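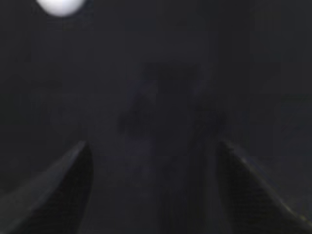

I sleep badly in summer. Always have. The sun comes up over the parking lot behind our building at some ridiculous hour, and by 5 a.m. I'm lying there listening to birds and doing my taxes in my head. So this April I finally gave in and bought the Pruvia blackout curtains, and I've lived with them long enough now to have opinions (many, sorry).

I got mine from Poirier, the home store in Dondstead, the one with the terrible parking. Two panels came to $107 with tax. I'd been looking at the Trirnex ones too, which were cheaper, but the sample in the store felt like a shower curtain and smelled like one, so that was the end of that. The Pruvia fabric is heavy and soft and hangs really nicely. They come with metal rings at the top, 8 per panel, and they slide along the rod without that awful scraping noise my old ones made every single morning.

Now, the dark. Oh, the dark! The first night I got up for a glass of water and walked straight into the dresser. With the panels closed and overlapped in the middle I can't see my hand, and I'm on a street with a lamp right outside the window.
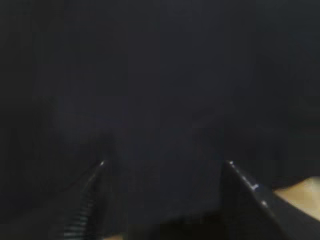
Deep navy going on black, a little lighter toward the middle.

The sides are where you have to do some work. A straight rod leaves a gap at each end and the light pours in around it, so you want one of those wraparound rods that bends back to the wall. Pruvia sells one, but I used a plain one from the hardware store and it's fine. Also buy them longer than you think. I measured to the sill, added what the package told me to add, and still got a bright stripe along the bottom. I ended up swapping for the next length, and to Poirier's credit they took the first set back even though I'd already torn the cardboard.

My neighbor Roswitha Gasser works nights at the hospital and she'd bought the same ones a year before me, in gray. She told me to skip the dryer completely and she was right about that – I put one panel in on low just to see, and it came out with a wavy hem that I've been trying to iron flat ever since. Cold wash, hang them back up damp, let them drip on a towel. They weigh a ton when they're wet, so get somebody to hold the other end of the rod.

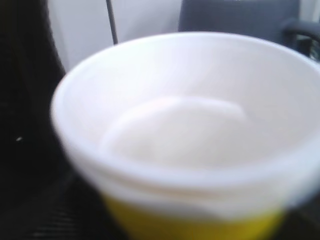

The other thing I'd change is the smell. It's nowhere near as bad as the Trirnex sample, but for the first week there was a sort of new-car thing going on, mostly in the afternoon when the sun was on the back of them. I left the window open and it faded. If you're sensitive to that kind of stuff, maybe give them a wash before you hang them.

And they do keep some heat out! Our bedroom used to be unbearable by four in the afternoon, and now I can go in there and fold laundry without needing to lie down. Noise, no. The box says "noise reducing" and I can still hear every word of the guy downstairs on the phone with his brother.

I paid for these myself and I'd buy them again, though I'd go for the longer ones the first time. I've already got the living room window measured, and I'm waiting to see if Poirier puts the green ones on sale.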